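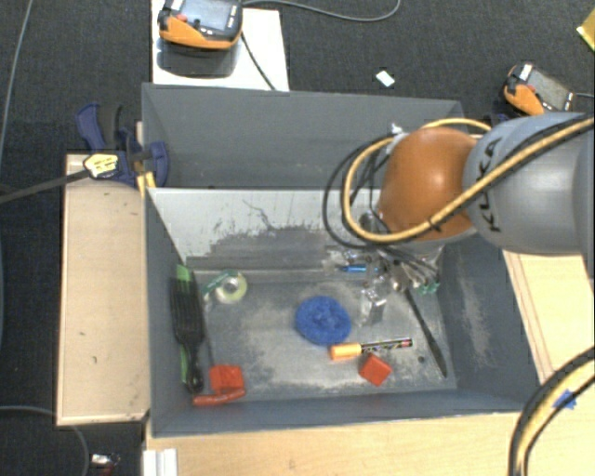 How often does the storage area behind the Gisik shop need a full check?

Once a month, plus a short walk-through after any large delivery. The list for August is below with comments from both inspectors.

Storage area checklist, Gisik hardware and home goods
Checked by: Ineke Hermans
Second check: Ermira Atanasov
Start: 7:15 a.m.
Floor area: 3,474 square feet

1. Aisles clear to full width
Pass. One pallet jack was parked across the end of aisle 4. Moved during the check.

2. Exit doors open from inside without a key
Pass on the front and side doors. The rear door sticks at the bottom and needs a shoulder to open. Fix before the next check. – E.A.

3. Exit signs lit
Pass.

4. Fire extinguishers in place, tags current
Fail. The unit by the paint shelves has no tag. The gauge reads in the green, but it still has to be replaced or retagged.

5. Shelf load signs posted and readable
Partial. The Orneo racks are rated for 600 pounds per shelf and the signs are fine. The older Vurell racks have no signs at all. I weighed the heaviest Vurell shelf load at 580 pounds. Until we have a rating in writing, keep heavy stock on the Orneo side. – I.H.

6. Rack feet bolted to floor
Fail. Two bolts missing on rack 17. The rack was emptied the same morning and taped off.

7. Bins and totes free of cracks and sharp edges
Pass. Scuffs and worn coating are acceptable. Pull anything with a split rim.

8. Ladders
Pass. The six-foot ladder has a loose rubber foot – tightened, look at it again next month.

9. Electrical panel, three feet clear in front
Fail. Boxes from Gudeta stacked against it again. Same comment as last time. Paint a line on the floor.

10. First aid kit stocked
Partial. Short on gauze and eye wash. Ordered.

11. Lights working
Pass except one tube over the returns desk.

Items 4, 6 and 9 go to the shop manager today. Item 2 waits for the door company to call back.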